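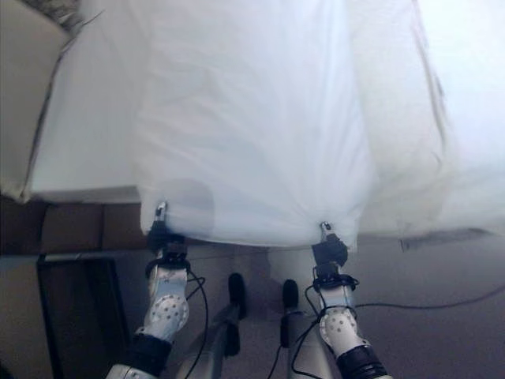 2. Washing white sheets

Wash white sheets alone, without towels. Towels leave small fluff on the cotton and it is difficult to remove. Fill the drum only until you can still put your hand on top of the laundry. I use half the powder the box says, and 2 spoons of washing soda if our water in Kastismont is very hard that month.

Take the sheets out as soon as the machine stops. Shake each one well and pull the corners before you hang it.

3. Pillows

Read the label first. Many pillows can be washed, but foam ones cannot.

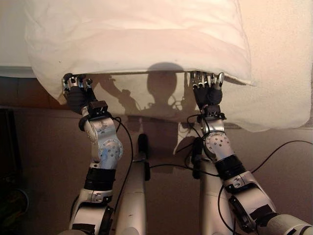
Dry them for a long time, and turn them every hour. If the middle still feels cool, it is still damp inside. From April I dry mine outdoors.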